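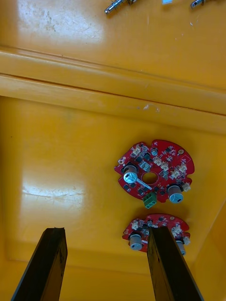
A student last term wanted to know why, if everyone in her house watched the finale and everyone at work watched the finale, the figures printed in the morning said hardly anyone had. I was very glad she asked, because I had three slides on exactly that question and had been worrying they were dull. So these notes start with her puzzle, and we'll get to the history of audience panels in week six, when you'll have a bit more reason to care about it!

Television Audiences, Week 4: Who Is Watching, and When Do We Count Them?

Please read these notes alongside the chapter on scheduling. They follow the lecture fairly closely, although I've left out the long detour about my video recorder (those of you who were there know what you were spared, and those of you who weren't can ask a friend).

1. The overnight figure

An overnight is the estimate of how many people watched a programme at or very near the time it went out. For decades it was the only number that reached the newspapers, and the habit has stuck. It is quick, it is easy to compare with last week's, and it makes a good headline. What it leaves out is the person who records the episode and watches on Saturday with a cup of tea, and the person who saves up the whole series for a wet bank holiday.

Our running case is Kaplan, the hospital drama on the Kornico channel. It went out on Tuesday evenings at nine. Look at the two lines in your data sheet, where the figures are in thousands:

Episode 1, overnight: 348
Episode 2, overnight: 349

A difference of one, in other words, and yet I have seen a fan forum celebrate a rise of that size as if the ship had been saved. Remember that these are estimates from a sample. A change this small could come from one or two households going out for a meal, and you shouldn't build an argument on it in either direction. I do understand the celebrating, though. I have done it myself.

2. The consolidated figure

Consolidated viewing adds in the people who catch up within a set number of days. Which number of days matters a good deal, so always check the small print before you compare two programmes. In the seminar we'll work from the Statia tables, which give both versions side by side, and I'd like you to come with one programme in mind that does much better in the second column than in the first. Dramas with a long story tend to. Quizzes and news tend not to, for reasons you can probably guess, but write your guess down before you look.

3. Why advertisers are slower to move than viewers

An advertiser with a weekend sale to promote wants you to see the advert before the weekend. If you watch on the following Wednesday and skip the breaks as well, you are a devoted viewer of the programme and very little use to the shop. This is the part that campaigners for a threatened show often find hardest, and I think we should be kind about it. Loving a programme and being countable in the way its funders need are two separate things.

Streaming complicates all this. Meltix publishes a list of its most popular titles but says very little about how the list is put together, so a drama can sit near the top and still be dropped. We can't tell from outside whether people finished it, or started it and wandered off to make supper.

4. Letters, petitions and the like

Viewers have always written in. A petition shows how strongly some people feel and tells us rather less about how many people feel anything at all. Still, strength of feeling is worth something to a channel, particularly one that sells box sets or subscriptions, and we'll spend the second half of the seminar on it.

For the seminar

Read the chapter, fill in the first 2 columns of the data sheet, and write almost 200 words on this: if you ran Kornico, would you have renewed Kaplan on its overnights alone? Bring it on paper if you can, as we'll be swapping them round the table. The spare data sheets are in the tray outside my office, and the reading list for week five has gone up on the course page with the broken link mended at last.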